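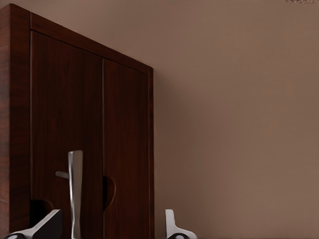

A simulated gripper in front of a wooden cabinet with two doors.

The Meltside Rules are a set of good practice rules for recording and reviewing robot manipulation work in simulation. They were written by the Purkix workshop and first published in November. The present text is the second edition, dated 2020-08-14, and it has 18 rules in three parts: scene, recording and review. The rules are voluntary and no certificate is given.

Background

Before the rules, each group kept its simulated episodes in its own manner. One group saved only the camera pictures, another only the joint positions, and it was difficult to compare them. The Ochoa report examined 230 episodes from different groups and found that many had no note on the camera position or on the version of the simulator. Most of its advice was taken into the first edition – the part on lighting was left out and came back later.
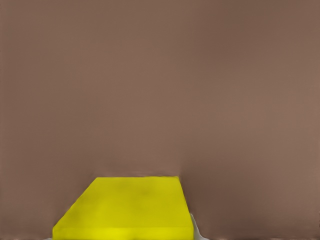
Scene rules

The scene part asks that every object which can be moved has a name and a known size in the scene file. Walls and floors may be plain, but their colour must stay the same during one episode. Furniture with doors must be listed together with the limits of its hinges or slides. A gripper must not start in contact with any object.

Recording rules

Each camera is recorded from the first step to the last, including the steps where it shows little of the task. Cutting such steps is not allowed, as a later user cannot know what was removed. A full episode may have at most 300 steps. Pictures are stored without added text, and failed attempts are kept in a separate folder with the same naming.

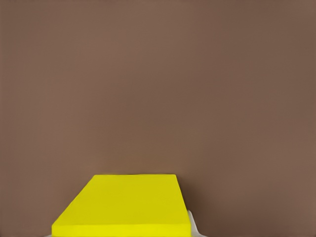
Review rules

A reviewer must look at no fewer than eight episodes from each task, and must not be the person who recorded them. The result is written as "accepted", "repeat" or "unclear". If the reviewer cannot decide from one camera, the other cameras of the same step are checked before the word "unclear" is used.

Use

The Fleltomora archive follows the recording part in full but has its own form for review. Some users find the step limit too low for tasks with furniture, and a change to this rule is under discussion.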